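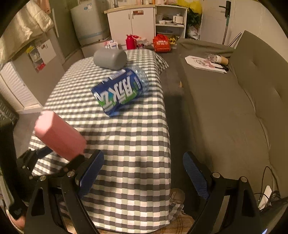
The Zallitz Discussion Set is a boxed card resource on gender equality in the home, published by Floltard for use by adult education providers, employee groups and community organizations. It is intended for sessions in which participants compare their views on who does the work of a household, who notices that it needs doing, and how these arrangements came about. The prompts start from ordinary objects and leave the larger questions for later in the session. A plastic water bottle lying on a checked bed sheet, for instance, is enough to begin an exchange about who picks things up in a shared bedroom, who changes the bedding, and whether either person ever agreed to do so. Participants who are reluctant to offer an opinion on equality in general will usually speak readily about a bottle or a pillow.

The set contains 80 prompt cards divided among nine topic areas. Each card carries a short statement or question on the front and a follow-up on the back. The statements are written to allow disagreement, and the set takes no position on how any particular household should divide its work.

Topic areas
Cooking and meal planning
Laundry and bedding
Child care
Care of older relatives
Money and paid work
Dress, modesty and public space
Language and everyday remarks
School and upbringing
Rest and free time

The sixth area, Dress, modesty and public space, deals with differences in what men and women are expected to cover, and includes cards on swimming pools, dress codes and nursing in public. Some organizations prefer to introduce it only once a group has met before. The cards in this area have a gray border so that they can be removed from the box and replaced without sorting the full set.

What is in the box
Prompt cards, 80, matte finish, rounded corners
Facilitator guide, 26 pages, stapled
Topic divider cards, one for each area
Blank cards for local use, seven
Agree/disagree marker, two-sided
Cardboard storage box with lift-off lid

The facilitator guide covers room layout, ground rules, timing and closing a session. It includes a sample agenda for a single evening meeting and a longer outline for groups that meet weekly. A separate chapter addresses sessions in which one participant dominates the discussion, and another gives suggested wording for ending an exchange that has become personal. Facilitators are asked to read the guide in full before first use. No formal training is required.

Suitability
The set is suitable for adults and for students in the upper years of high school. It works with groups of four or more. Couples may use the cards at home, although the guide was not written for that purpose and the group exercises in it will not apply. The material is not a substitute for counseling, and it should not be used in mediation between parties in a dispute.

Editions
The Standard Edition is supplied in English with American spelling. The Paiva Edition contains the same cards in large print, on a heavier stock, and comes in a deeper box. The two editions share the same card numbering, so they may be used together in one session — a facilitator can call out a number and every participant will be looking at the same text. Boxes from the first printing have a different numbering in the Money and paid work area and should not be mixed with current stock. The printing is stated on the underside of the lid.

Care and storage
Cards may be wiped with a dry cloth. They are not laminated and should be kept away from moisture. The blank cards accept pencil and ballpoint pen; felt-tip ink may smear. Replacement cards can be ordered by topic area but are not sold singly.

Ordering and delivery
Orders are packed at the Floltard warehouse in Bumbridge. Orders placed on a Sunday are processed with the next working day's orders. Organizations may request an invoice at checkout by selecting Account Order and entering a purchase order number. A discount is applied automatically to orders of over nine boxes, and both editions count toward that total.

Unopened boxes may be returned for a full refund. Opened boxes are accepted for exchange where cards are missing or misprinted. Please have the batch code ready when contacting customer service — it is printed on the back page of the facilitator guide, below the copyright notice.

Reproduction
Purchasers may copy the sample agenda and the ground rules sheet for participants in their own sessions. The prompt cards may not be photocopied, scanned or posted online in full. Short quotations for review or for session publicity are permitted with credit to Floltard.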